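4.3 Avant la première tâche : ce que le préhenseur sait faire, et ce qu'il ne sait pas encore faire

Cette section s'adresse aux personnes qui préparent un logement ou un atelier pour une série de tâches avec le préhenseur à main Marwat. L'installation du logiciel Drumar est traitée en 4.1, la charge des batteries en 4.2.

Le Marwat enregistre les gestes d'un opérateur, et le bras Zomus les reproduit ensuite. À ce jour, le bras déplace un objet rigide et léger d'un meuble à l'autre si la surface est dégagée. Plier du linge, nouer un sac ou essuyer un verre à pied reste hors de portée sans surveillance. En atelier, le tri de pièces en bac est utilisable. Le vissage ne l'est pas.

Préparation de la pièce

1. Allumez l'éclairage principal et laissez-le allumé jusqu'à la fin de la série.
2. Choisissez un seul plan de travail. Retirez-en les objets coupants et tout ce qui contient un liquide chaud.
3. Repérez les surfaces vitrées et les miroirs. Notez leur position dans la fiche de pièce (menu Lieu, onglet Surfaces).
4. Dégagez le sol entre le plan de travail et l'endroit où vous vous tiendrez.
5. Réglez la hauteur d'image sur 1080 dans Drumar.

Note : un vase garni peut rester en place s'il est stable. Déclarez-le comme « objet à contourner ». Les tiges et les feuilles sont mal reconnues par la version actuelle, et le bras passe parfois trop près.

Contrôle des doigts

6. Ouvrez puis fermez les doigts 2 fois à vide. Le mouvement doit être régulier, sans point dur.
7. Vérifiez que les deux patins se rejoignent sans se chevaucher. S'ils se chevauchent, reprenez le réglage de la section 3.6.
8. Passez un chiffon sec sur la partie texturée des patins. N'utilisez ni alcool ni produit à vitres.
9. Si vous travaillez avec deux préhenseurs, assurez-vous que le marqueur carré n'est ni masqué ni rayé.
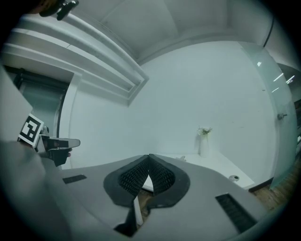

Fig. 4-3. Patins du préhenseur devant le plan de travail ; second préhenseur et son marqueur à gauche.

Lancement d'un essai

10. Dans Drumar, ouvrez Tâches > Nouvelle et donnez un nom court (« poser la tasse », « ranger l'étagère »).
11. Exécutez le geste à vitesse normale. Ne ralentissez pas pour aider la machine : le bras reproduirait aussi la lenteur.
12. Validez ou rejetez l'essai tout de suite. Un essai hésitant se rejette.

Pour une tâche simple de rangement, comptez 36 essais validés. Amber Desmet, au support, conseille de changer la position de départ de l'objet entre deux essais. Au-delà de 1000 essais pour une même tâche, nous n'avons pas mesuré d'amélioration.

ATTENTION : ne laissez jamais le bras travailler seul en présence d'enfants ou d'animaux, même pour une tâche déjà validée.

ATTENTION : ne saisissez pas une poignée de porte avec les patins. Ils ne sont pas prévus pour cet effort latéral et peuvent se décoller.

Si le bras échoue trois fois de suite sur une tâche validée, arrêtez-le et envoyez le journal au support avec la fiche de pièce.

Section révisée par Edgars Vaher, 4 février 2019. La liste des tâches prises en charge sera mise à jour en avril.

© Wiruvik – Tous droits réservés | Contact support | Haut de page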